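Orville Local Elections Watch
Progress report to the Vandenberghe Fund, second period
May 2023
Prepared by Sadao Kaneko, project lead

Sorry this is a bit rough, the count finished late and I wanted you to have it before your board papers go out. Tidy version of the figures to follow with the finance sheet.

Where we are

Polling day has been and gone. We had observers in 34 polling places across the Orville wards, against a target in the bid of 30. All shifts covered except two, both early morning, both in the north ward. One no-show, one flat tyre.

Complaints line ran for the full six weeks. 1,542 contacts in total, phone and web form together. A lot of these are not complaints at all — people asking where to vote, whether they need the card, what time it shuts. We answered them anyway. Of the rest, the biggest group by a long way is leaflets: wrong polling hours printed on them, no imprint, or delivered to flats where residents had asked for none. After that, posters on council property, then loudspeaker vans outside schools.

300 went forward to the returning officer as formal complaints with a statement attached. We have written replies to fewer than half. The others are "under consideration", same wording each time. Chasing weekly.

The leaflet question

You asked for more on this after the last report. Short version: two of the candidates' teams were keeping lists at the door of who took a leaflet and who didn't want one. We don't know what the lists were for. Both campaigns say it was to save paper. Possible, but we had 11 statements from residents who felt they were being marked down, and three of them are council tenants who said they were worried about repairs afterwards. We've taken advice and the data protection side looks like the stronger route, rather than election law, which says very little about doorsteps. Letter drafted, goes out once the solicitor has seen it.

We have been careful not to name either campaign in public. The Ratanine Residents' Forum did name one, on its own page, and used our figures to do it. We asked them to take our name off and they did, same day.
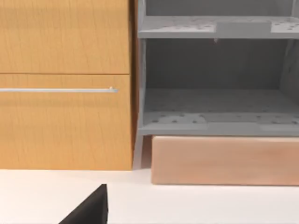
Drawer front and bar handle

Paper records

All statement forms are now numbered and logged. 2,773 sheets, more than we budgeted for, mostly becuase the observer form runs to four pages and everyone filled in all four. Next time two pages. Originals kept under lock, scans on the encrypted drive, access limited to me and the two caseworkers. Retention period is 24 months as agreed, then shredded.

Scanning took nine days instead of the five in the plan. Handwriting a problem. Some forms had to be read back to the observer over the phone.

Observer training

Four evening sessions held, one more than planned. Added the extra one when the rule on who can stand inside the counting hall changed at short notice. Attendance good for the first three, thin for the last. Feedback was mostly about the length (too long) and the practice count (wanted more of it). The section on what you can and can't say to a voter needs rewriting, it reads like a statute and people told us so.

We still have too few observers under 25 and almost none in the north ward who speak anything but English. Said this last time as well. Recruitment through the college didn't work, wrong time of year, everybody in exams.

Relations with the parties

Mixed. Two party agents met us before the campaign and again after. One refused throughout and told the local paper we were a front for the other side. We wrote to the paper, they printed the letter, no further trouble. The independents were helpful but disorganised and we spent more time explaining the rules to them than I would have liked. Not really our job, but there was no one else doing it.

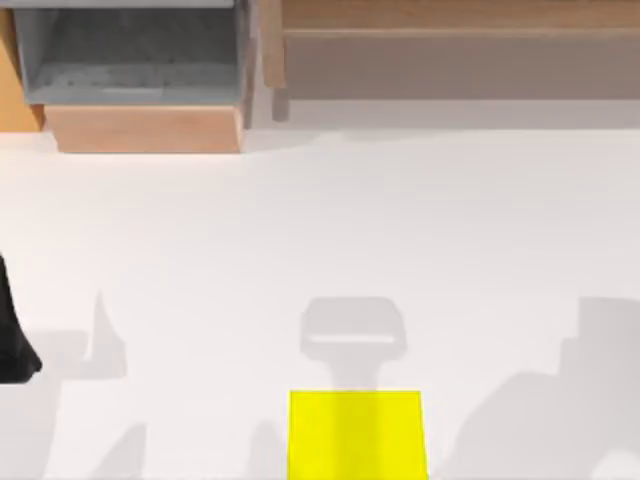

The council's own liaison officer has been very good. Returns calls. She got us the list of changed polling places four days before it went public, with the council's permission, and this meant the Fuvska estate observers went to the right hall and didn't stand outside the old one all morning. Worth saying in case you are ever asked about her post, which is up for review.

Spending

Under on travel, over on printing and phones. Overall we are within the grant. Would like to move the travel underspend across to cover the solicitor's time on the leaflet letter — is an email from you enough for this or does it need the form? Legal costs were not in the original bid and I should have put them there.

Accounts for the period are with the bookkeeper. You will have them by the end of the month.

What slipped

The public results map. Was due before polling day, is not up. The ward boundaries file we were given was the old one and we only spotted it when the totals for two wards came out as nonsense. Correct file now in hand. Two weeks' work left.

The candidate pledge survey. Sent to every candidate, poor response, and the answers we did get were so alike that I doubt the candidates wrote them. I'd suggest dropping this from the next round and putting the hours into the complaints line.

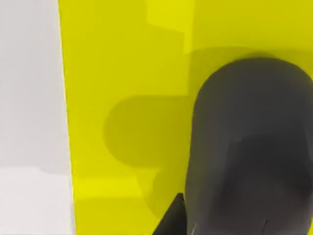

Next period

Final report on the leaflet lists, with recommendations to the council. Draft to you first.
Meeting with the returning officer on the outstanding complaints. Date asked for, not confirmed.
Results map live.
Observer form cut to two pages and tested at the by-election in October, if there is one. The seat is vacant but notice hasn't been given yet.
Training pack rewritten in plain English, then translated into at least two languages. Quotes being sought.

Things we need from you

A decision on the travel money, see above.
A view on whether the final report can carry the fund's name. Last time you preferred not, and we are fine either way, but the printer needs to know before the cover is done.
If anyone on your side knows a retired election lawyer with a few free afternoons, please pass on thier details.

I'm on the office number most mornings. Afternoons I am usually out at the wards collecting the last of the statements, so email is better.

S. Kaneko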